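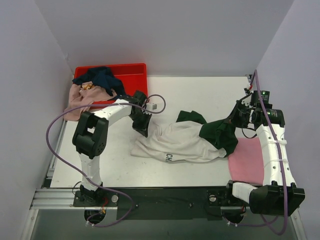

Slide one. Leave it up while people find seats.

The arm is the cheap part of the quote. I want to get that out early, while everyone still has coffee and goodwill. When we wrote our first budget for the Gretum line, we had one row for robots and one row for "other," and you can guess which row came back to bite us. Look at what is hanging off these two: purple hose looped all over both arms, little white ties, a white strap holding things to the link on the right. Somebody has to buy that, somebody has to route it, and on our first purchase order it came to a grand total of zero dollars.

(Pause. If Riet Martens is in the room, she will laugh here. She signed that order.)

Slide two, the shopping list. Don't read it out. Pick these and move on:

The table and the walls around it. People budget for an arm as if it will float. You need a frame, a top, something behind it and something on either side, and a delivery slot for all of it that comes before the arms do. Ours came after. The arms spent July in their boxes, fully under warranty, getting older.

Bins. I know. We put 4 suppliers through a formal comparison for the arms and then bought bins on somebody's lunch break. The first batch was too deep for the gripper to get to the bottom. Second batch fine. Buy the bin before you settle the reach.

Grippers and spare fingers. Ask for the price of a finger by itself. If the sales rep has to call someone to find out, write down how long that call takes, as it tells you how long you'll be waiting for the part.

Clothes. Yes, clothes are a budget line. If you plan to handle shirts you need a pile of shirts, thick and thin, light and dark, some with printing across the front, and you need to replace them when they've been dragged across a table all month. Our finance people asked for a receipt category. We are still in "office supplies."

Slide three, the Hopkin and Braven quotes side by side. Hopkin was lower on page one. Braven was lower on page 6. Most of the difference was in a service plan that Hopkin called optional, at 1199 a month, and which covered anyone ever answering the phone. Take questions on this one if they come, otherwise keep going, it's a dull slide and I know it.

Slide four, one arm or two. Someone always asks if they can start with one and add the other next year. You can. Before you do, try holding a sweater by one corner and laying it flat with the other hand in your pocket. I've done this demo live and it goes badly in a good way. (Bring sweater.) If the budget only stretches to one arm, pick a job that needs one arm, and leave floor space and power for the second.

Slide five, time. Ratport told us 20 days from delivery to running. They meant working days, and they meant their days. Put your own electrician's calendar next to the vendor's before you promise a date to anyone who can remember it.

Last slide is just the spreadsheet link. Mention that the "other" row now has its own tab.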